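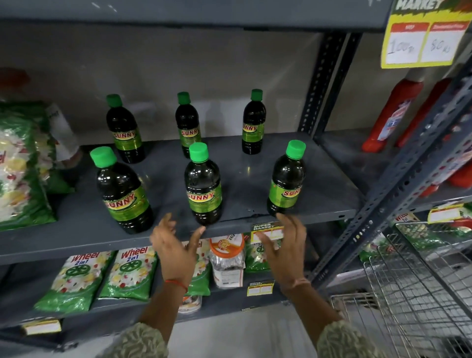 木曜 実習室、13時すぎから
Girkden杯の棚整理課題、ラベル付け班の続き。Serneckの腕は今日も台の上で待機。肩のケーブルが届かないとかで、こちらの班が腕に触れる予定は当分ない。したがって今日のノートもロボットの話と言いながら、大半は人の手とボトルの話になる。

やること
・一人称視点のクリップに動作区間をつける(Akusで)
・ボトルの状態ラベルの定義を決める。先週決めたはずのもの
・Nkosi班に渡す分を書き出す

手持ちのクリップは29本。総フレーム数は2386。数字だけ見ると夕方には終わりそうで、先週も同じ感想を書いている。読み返して少し暗い気持ちになった。

状態ラベルの件
先週の定義は「立っている」「倒れている」「持っている」。シンプルで美しいと自分で書いていたが、実際の棚を前にすると一時間もたなかった。SUNNYのボトルは六本とも胴が暗い緑で、中身がほとんど黒、キャップだけ妙に明るい。上から見下ろすとキャップが一番の手がかりになる。逆に言うと、キャップの向き以外で傾きを判断しようとすると人間でも迷う。

少し斜めの一本をどうするか。私は「立っている」、隣の席は「倒れている」。どちらも自信満々。しばらく議論して「傾き」を追加した。すると今度は「傾き」と「立っている」の境目で揉める。境目が一つだったのが二つに増えただけのような気もするが、進捗欄には「ラベル体系を拡張」と書いておいた。

暫定ルール
底面が全部棚板についていれば「立」。底の縁だけで支えていれば「傾」。胴が棚板についていれば「倒」。見えないときは「不明」で、想像で埋めない。想像で埋めるのは卒論の考察だけにしておくこと。

手のラベル
左手が棚板にべったり置かれていて、右手だけ動いている区間がある。左手を「待機」にするか「支え」にするか。体を支えているのか、ただ置いているのかは画像からは分からない。Derek Ruddさんに聞いたら「君は今、左手を何に使っている?」と返された。マグカップを持っていた。意味のある指導だったのかは不明。ラベルは「接触(棚)」で統一、目的は書かない。

左右の取り違えも二件見つけた。手首の赤い細い糸を目印にして「糸があるほうが左手」と判定していたのが原因。右手首にも糸が見えるところがあるので、この方法は使えない。便利な近道だと思って全員に教えて回った本人が、全員のところへ訂正に行く羽目になった。親指の向きで見ること。

右手がぶれているフレーム
指が流れて写っているところで、もう掴んだことにするかどうか。接触が確認できる最初のフレームから「把持」とする。それより前は「接近」。指がボトルの上や脇に浮いているだけなら、どんなにやる気のありそうな手でも「接近」のまま。手のやる気はラベルに含めない(これは明文化した。必要だったので)。

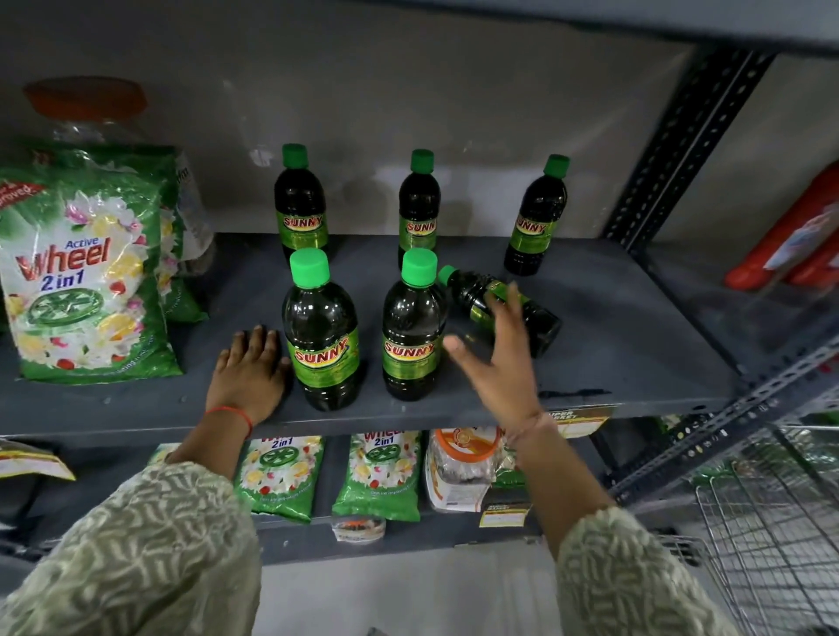
背景物の扱い
洗剤の袋問題。棚の左に緑の大きなWheelの袋が立っていて、これがまた緑。ボトルのラベルも黄緑、キャップも緑、袋も緑。試しに色しきい値だけの検出器を回してみたところ、堂々と袋をボトルとして拾ってきた。花柄のボトル。信頼度はなぜか本物より高い。

色で始めようと言ったのは私なので、ここは自分で片づける。下の段にも緑の袋類が並んでいるから、棚板の手前の縁で領域を切って、上の段だけ見るようにした。これで下段からの誤検出は消えた。上段の袋は消えない。袋は最初から居座っているので、静的物体としてマスクを手で描く。手で描くなら検出器は何だったのか、という質問が出たが、聞こえなかったことにした。

オレンジの蓋の透明な容器は問題なし。緑でないというだけで好感が持てる。

値札は「SUPER MARKET」の黄色いやつが棚の縁にぶら下がっている。Nkosi班が位置合わせの基準点に使いたいと言っていたが、腕や袖で隠れることもあるだろうし、あまり頼らないでほしい。支柱の穴のほうがまだよい。ただし穴は全部同じ顔をしているので、一つずれても気づかない。どちらを選んでも文句を言われる班になりたい人には勧める。

15時半 Akusが落ちた
保存は十分前。失ったのは区間ラベル二十個分くらいの気力。実際のラベルの損失はもっと少ないが、気力のほうは自動復元されない。保存間隔を2分に変更した。前にここを使っていた人が同じ設定をどこかにメモしていた気がするので、次に使う人のために書いておく。設定画面の一番下、英語のまま残っている項目。

動作区間の切り方
「起こす」という動作を一つにまとめるか、分けるか。最初は「掴む→起こす→置く→離す」の四つで切っていた。ロボット側の都合で言えば、起こすときに手首の角度が大きく変わるので、そこだけ独立していたほうが学習しやすい、というのがSerneckを動かす班の意見。こちらの都合で言えば、区間が増えるほど帰りが遅くなる。

妥協案として、把持の開始から底面が棚板につくまでを「起立」一区間とし、手首の角度は別トラックに粗く三段階でつける。人間は胴の真ん中あたりを掴んでひょいとやるが、

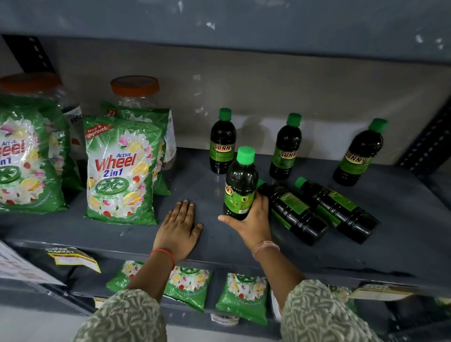
うちのグリッパで同じことができるかは別の話で、隣に寝ているボトルがあると指を入れる隙間がまず怪しい。競技のルールでは他の物を落としたらその場で減点なので、手前に寝ているものから片づける順番を試すべきだと思う。奥に立っているものは触らない。触らなければ倒さない。今日一番まともな知見かもしれない。

なお模擬棚での試行は、ボトルの代わりに水を入れた容器でやる。中身を何にするかで意見が割れたが、こぼしたときに掃除するのが誰かを考えたらすぐ決まった。

ラベルの一致度
二人で同じ20フレームを独立につけて比べた。「立」と「倒」はほぼ揃う。「傾」は予想どおりばらばら。私のつけたものを時間をおいて自分でつけ直したら、自分とも揃わなかった。これは表に載せないでおこうかと思ったが、Derek Ruddさんに見つかったので載せる。

Nkosi班への受け渡し
書き出し形式はCSV。前回、列名を日本語にしたら先方の読み込みが黙って失敗し、先方は空のファイルで三日学習を回していた。損失は下がっていたらしい。何が下がっていたのか今も分かっていない。今回は英字のみ。

残り
・「傾」の判定例を一枚の紙にまとめて壁に貼る
・袋のマスク、残りのクリップ分
・左右取り違えの再確認(糸を見ない!)
・把持開始のフレーム、接触が袖で隠れているものは「不明」に直す
・肩のケーブル、延長品が来たか聞く。来ていても騒がない。騒ぐと取り付けを頼まれる

18時に実習室を閉めると言われたので、ここまで。マグカップを机に忘れた。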